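**Rurkstead, December 2021** – I've got news, and it's about clothespins!

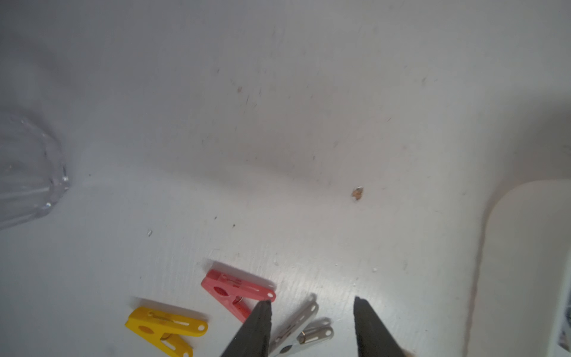 My little laundry shop, Kollesard, is bringing out its first pin set, and I couldn't be happier. We're calling it Griltia. You get 40 plastic pins with metal springs in a cloth bag, and the colors come mixed – I tried sorting them by shade back in April and got bored fast.

I've hung sheets on a line my whole life and I'm picky about pins. I want a hole at the end so I can thread spares on a string, and a spring I can squeeze with cold hands (Rurkstead gets windy!).

Griltia goes on sale this month at our Rivas store for $7 a bag. Shops wanting to stock it can call or stop by the counter, and I'll gladly talk pegs and lines for as long as you like.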